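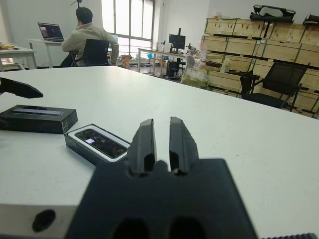

Keeping the inner tray with the device is worth more than keeping the outer box, according to one comment left on the Wikivix parts forum, which went on to argue that most damage to returned electronics comes from loose packing and could be avoided if the tray went back into storage with the part.

The comment was posted in reply to a revised intake procedure published on 15th April by Zutport, which stores and lends small electronic devices to test benches. The procedure covers unboxing, surface inspection and repacking. It replaces a version issued last July and applies to all 93 item types in the lending stock.

Under the new text, a box is opened on a flat, clear table and the device stays in its tray until the label has been checked against the stock list. Closed boxes are kept on the same table, apart from the open one. Only one box may be open at a time. Cables and printed sheets go into a separate bag marked with the same stock number.

The storage limit has also changed. Boxes may be stacked to a height of 5, provided that all of them are closed and of the same size. Mixed stacks are limited to 2. The stock list itself has moved to Stelitz, and the earlier spreadsheet is now read-only.
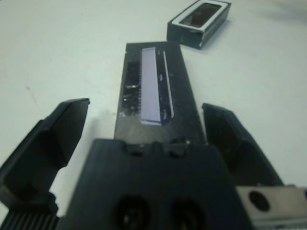
Surface inspection takes up the longest section of the procedure. Bare parts are laid flat and checked under even light before any cleaning, with marks entered in the record as dust, smudge or scratch. Dark housings need the most care at this step. On a flat black part with a pale strip set lengthwise, lighter gray smudges stand out against the dark surface, and the strip serves as a reference line when their position is written down. Cleaning is done with a dry lint-free cloth. Liquid cleaners are allowed only where the part's own instructions permit them.

Parts with scratches are set aside for a second check, which must be finished before the part is lent again. Smudges and dust do not hold up a loan.

Zutport said the revised procedure was tried on 29 loans before release. The trial used a foam insert supplied by Geum for items that arrived without a tray. The insert will remain optional, and borrowers who still have the original tray are asked to use it for returns.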